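Notes from the bedding bench: the fault that took 113 tries to find

If you follow the cloth-handling work at Tamihana you'll know we've been chasing a fault since June, and I'm delighted to say we've finally got hold of it. It's a lovely one, too, the kind that makes you want to ring people up at dinnertime.

Quick background for newer readers. The job on the bed bench is to take a light cloth, spread it across a mattress, and hand an end over from one gripper to another without losing it. Candorow is our name for the control software that decides how hard to hold and when to let go. For months it did this nicely. Then every so often one side would open early, the cloth would drop in a heap, and the other side would carry on through the whole move holding nothing at all, as pleased as you like.

Dropping a cloth is a nuisance. Carrying on regardless is a safety matter, and Tamsin Pomare stopped all unattended running the afternoon she saw it happen twice. Quite right! A machine that thinks it has hold of something when it hasn't will pull, reach and swing on that belief, and people work at desks within sight of the bench. 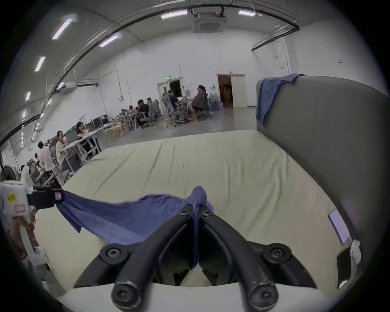
Purple-blue cloth held at both ends, with the bed bench underneath.

So we went back to working by hand. Ruby-Lee Brunton took the hand-held gripper and repeated the handover over and over, changing one thing at a time. Thick cloth, thin cloth, bunched, flat, held by a corner, held by the middle. Wahyudi Pasaribu sat with the logs and marked every early release. It took 113 handovers to get 4 clean examples of the fault, and I have never seen two people so happy to watch a cloth fall on a bed.

All 4 came when the cloth was gathered up thick at the grip point and then thinned out as it was pulled. Candorow was reading the fingers closing that last little bit as a finished handover. In other words, the cloth slipped, the gap shrank, and the software took the slip for a success and opened up. Meanwhile the far side had its own check, but that check only ran once, at the start of the move. After that it never looked again.

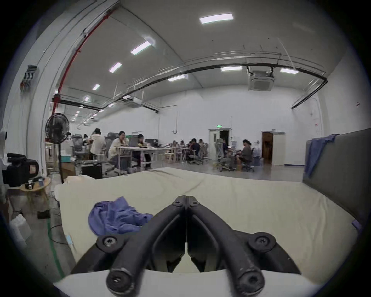 Could the same fault turn up on other benches?
Any bench running the June version of Candorow with soft materials should be treated as affected. Rigid parts don't thin out in the grip, so the fault hasn't shown itself there, but please install the update before your next unattended run all the same.

The fix has 2 parts. Candorow now waits for a steady pull from the receiving side before it lets go, and the grip check runs all the way through the move instead of just at the beginning. If the check fails, everything stops where it is and stays stopped until a person clears it. Kane Doolan wanted an automatic retry. He was outvoted, cheerfully, and has been promised another go at the argument once we have a longer record to look at.

We also learned something about fingertips. Ruby-Lee swapped a scuffed pair for a fresh pair halfway through and the slips got rarer without going away, so wear was helping the fault along and may well have hidden it from us in the early days when everything was new. Fingertips are now on the weekly check sheet, next to the emergency stop test.

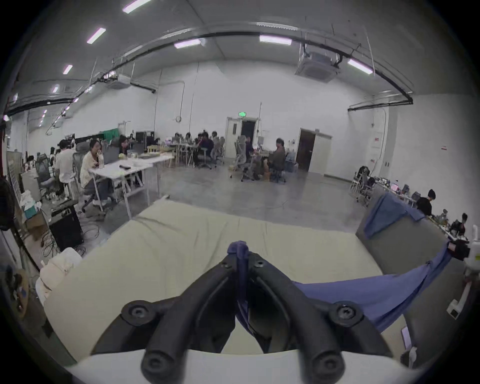 The next stage is a long soak test. Warrick Hoani has set it at 4000 handovers, with someone at the stop button throughout, and he won't sign the bench back into unattended use until they're all done and every stop has been explained in writing. It'll be slow going and I can't wait. Skarneva, the bench over by Zolcombe's old desk, will get the same update once ours has finished.

If you've had a soft-goods drop that you put down to bad luck, please dig out the log and send it to Wahyudi, however scrappy. He's after ones where the far side kept moving, and he'd especially like anything involving towels.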